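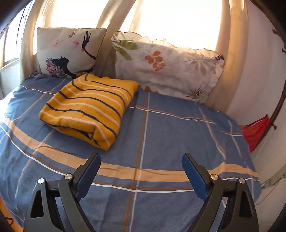
4 min read

How to wash and store wool and fleece blankets for the warm months

By Efraín Cusi
Updated Tue 9 February

Most blankets that come out of storage with holes, yellow patches or a musty smell went in dirty. Body oil and skin flakes are what moth larvae eat, along with the wool itself, so the washing matters more than whatever you put in the box afterward. Set aside an afternoon for it and do it before the weather turns. In Billville I start in April.

What you need

A bathtub or a washer with a wool cycle
Liquid detergent made for wool, no bleach, no enzymes
Two large towels per blanket
A flat drying rack, or two clotheslines side by side
Cotton storage bags or clean pillowcases
A lidded bin

Step 1. Read the label

Sort the blankets into wool, synthetic fleece, and blends. If the label is gone, treat the blanket as wool. Dry clean only means what it says if there is a satin binding or a lining, which can shrink at a different rate than the body of the blanket.

Step 2. Shake and brush

Take each one outside and shake it hard. Lay it flat and brush in one direction with a soft clothes brush. Check the folds and the hem for grit. Pet hair comes off more easily now than after washing.

Step 3. Test the color

Wet a corner, press a white cloth on it and wait a minute. Stripes and dark borders are the usual trouble. If color comes off on the cloth, wash that blanket alone in cold water and don't let it soak.

Step 4. Wash

By hand: fill the tub with cool water, stir in the detergent, then add the blanket. Press it up and down for 4 minutes. Do not rub or twist. Drain, refill with water at the same temperature, and press again until the water runs clear. A sudden change from cool to warm can felt the wool.

By machine: one blanket per load, wool cycle, cold, lowest spin. Fleece can go on a normal gentle cycle. Skip fabric softener for both. It coats the fibers and the blanket stops feeling warm.

Step 5. Get the water out

Lay the blanket on a towel, put the second towel on top, and roll the whole thing up. Kneel on the roll. Unroll, swap in dry towels if you have them, and do it again.

Step 6. Dry flat

Spread it on the rack away from direct sun and pull the edges square while it is damp. If you use two lines, drape the blanket across both so the weight is shared. Turn it after a few hours. A heavy wool blanket takes me nearly 45 hours in a room with a window open. Feel the middle and the seams before you decide it is done.

Step 7. Fold and pack

Fold loosely, in thirds and then in half. Put each blanket in its own cotton bag and stack the heaviest at the bottom of the bin. Vacuum bags are fine for fleece, but they leave hard creases in wool.

Cedar blocks help a little while they still smell. Sand them lightly every season. Keep the bin off a concrete floor and away from the water heater.

Halfway through the summer, open the bin, refold everything along different lines and look for webbing or loose grit at the bottom.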